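Chapter 2
Packaging and the Price of a Drink

Start with the shop, not the factory. Same drink, two prices – why? Size, yes. Also the container, the shelf it gets, and who pays for the lorry.
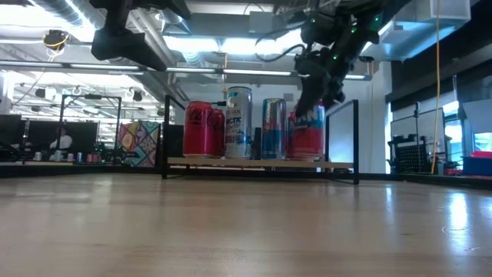
Fig. 2.1 Drinks cans on a low shelf.

Heather Donnelly's Bramwell survey (300 shoppers, May) is used thoughout. Most picked on colour first, price second. Keep that in mind for the unit cost sums.

Key terms: unit cost, margin, shelf share. Margin comes up again on page 26 – learn it now.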